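Room 2204, week 2 handout. Read it before you touch the gloves.

## Why bother with tidying

You have been moving small things into boxes since you were a toddler, so you're the expert here. The hard part is doing it at a speed the policy can learn from. Marinescu's notes call this "demonstrator humility". I call it slowing down.

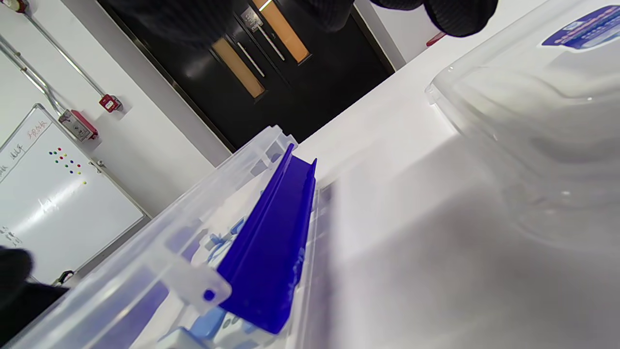 ## Tiles

Mahjong tiles are good practice: small, hard and keen to land on their backs. The controllers are strapped to the backs of your hands, leaving your fingers free. Your wrists carry the tracking, so a fancy flick gets recorded as faithfully as a sensible move.

1. Snug up the straps. Loose ones drift, and Zerneo will log the drift as skill.
2. Reach in, pause, let go, come out. Keep the other hand parked on the table.

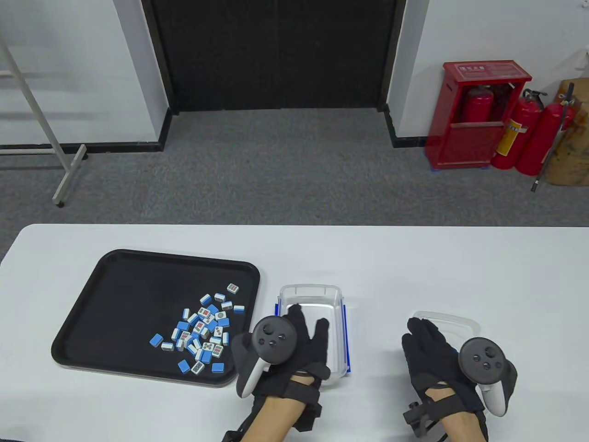 3. If you fumble, carry on and fix it. Recoveries are worth marks.
4. Label the episode before starting another. Last year's group left 23 called "test".

Reading for next time: the Taltex chapter, up to the bit where it gets boring.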